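Titulard Two-Arm Bench
Shared equipment, Kellis Workshop, Room 2

Equipment page last revised October 12, 2025

Summary

The Titulard bench is a table-mounted pair of robot arms built by members of the Kellis Workshop for practice with ordinary kitchen objects. It is available to all members who have completed the bench induction. Persons wishing to use the bench should read this page in full before making a booking.

The build was led by Aldo Cirillo, who remains responsible for the mechanical parts and the mat. Shaohua Dong maintains the control software and the booking calendar. Questions concerning faults should be sent to both.

Construction

The two arms are fixed along the back edge of a white table and share one working surface. Each arm carries a black two-fingered gripper. A green light at the base of each arm shows that the arm is receiving power; the arm must be treated as live whenever this light is on, whether or not a program is running.

The table is covered by a large brown mat. It protects the surface, gives the crockery some grip, and marks the limit of the area in which the arms may be driven. Objects placed on the bare table outside the mat are not part of the task and should be kept clear of the arms. The mat may be wiped with a damp cloth. It must not be cut, drilled or taped.

Control is by the Ullari program, which was written in the workshop and is installed on the bench computer. Members may save up to 16 routines under their own name. Routines not opened for 84 days are moved to the archive and can be restored on request.

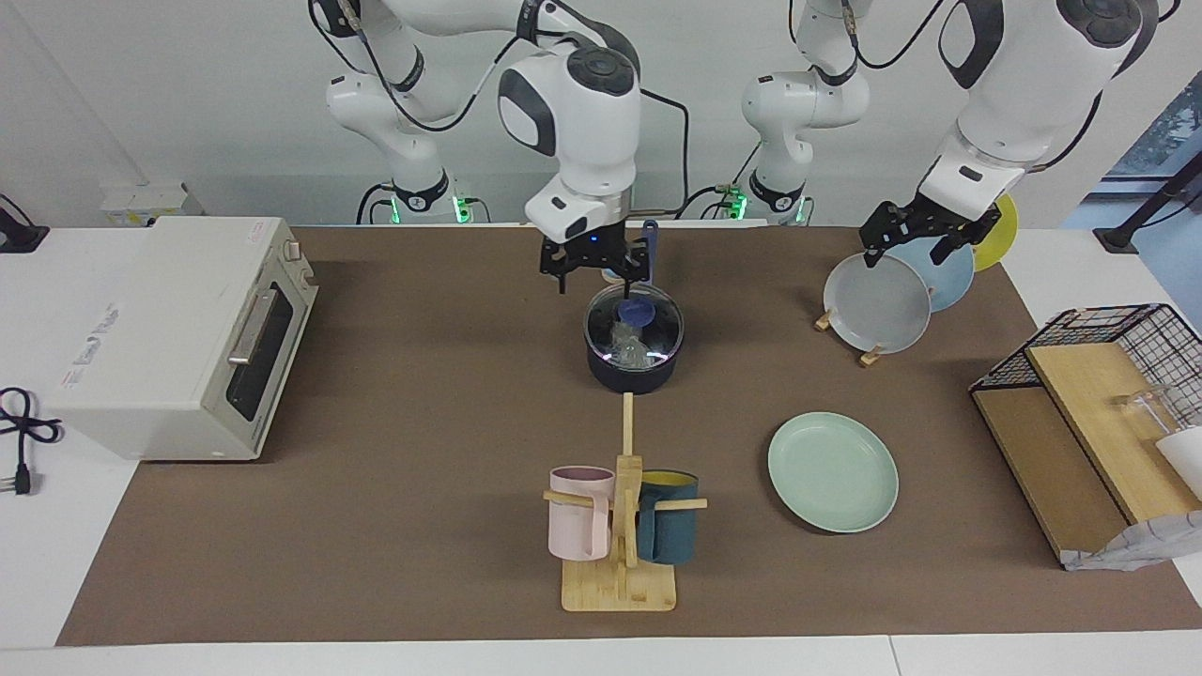 Handling of the pot and the plates is the most demanding work the bench is asked to do, and routines of this kind must first be run at the slow setting. The two arms may hold separate objects at the same time. They may not be sent to the same object unless the shared-grip option has been switched on in Ullari, and a second member must then be present.

The kitchen set

The following items belong to the bench and are to remain with it:

Cooking pot with glass lid
Plates, with wooden stand
Mugs, with mug tree
Toaster oven
Wire-mesh rack
Cutting board
Checked cloth

The toaster oven is provided for door and placement practice only. It is not to be plugged in. Food and liquids are not permitted on the bench.

Chipped crockery should be reported and set aside. Replacements are bought from the workshop fund, and members are asked not to bring in substitutes of a different size, as saved routines will no longer match.

Booking and charges

Bench sessions last 2 hours. There is no charge to full members. Visitors from the Văduva group may book under the existing exchange arrangement, provided that a Kellis member has agreed to attend.

Planned work

The gripper fingers will be replaced in December. The bench will be closed during fitting, and all saved grip settings should be checked afterwards.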